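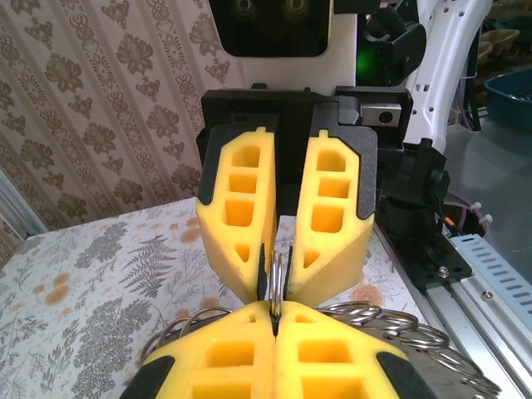 wristwrangler
Handover planner keeps letting go with one arm before the other has closed. Running the Varnitz stack, control loop at 300 Hz. Anyone else?

plumduff
Had that. Put a delay of 8 ticks on the release and forget about it.

wristwrangler
Tried 20, still drops! I reckon the two arms' clocks have drifted. Our bench, if it helps:
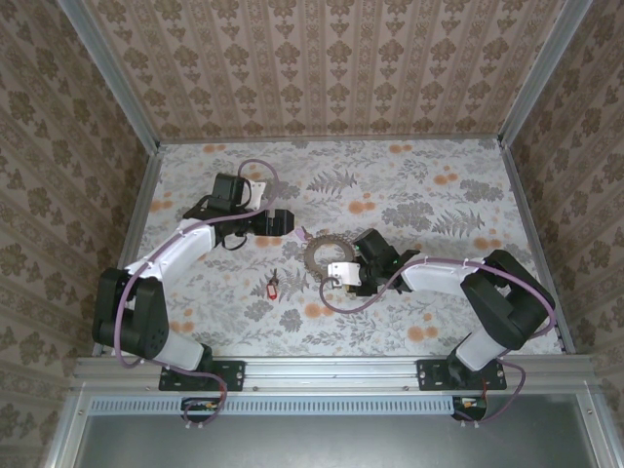
Photo: wristwrangler / Pivville bench

oddsprocket
Disagree with plumduff, delays just hide it. Gate the release on grip current from the other arm.

plumduff
Fine until you pick up something thin and the current barely moves...

wristwrangler
Will log both tonight and post the plots.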